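Stenier low shelf unit, light finish
Reviewed by Amra Georgiou, 16 May 2019

Bought for a shared workroom to replace a taller Urden unit. Assembly took 49 minutes with one screwdriver. The cam locks seat properly, but two dowel holes were shallow and had to be cleared with a drill bit. Instructions are drawings only and skip the wall bracket. 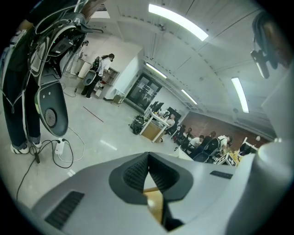
Load rating is 80 kg across the top panel. I measured no sag at half that after a month. The low height keeps the top usable as a standing surface for small items, and the light finish shows pencil marks, which wipe off with a damp cloth. The back panel is thin and rattles if the tacks are spaced as drawn. Double them.

Edge banding lifted slightly at one rear corner. Four stars.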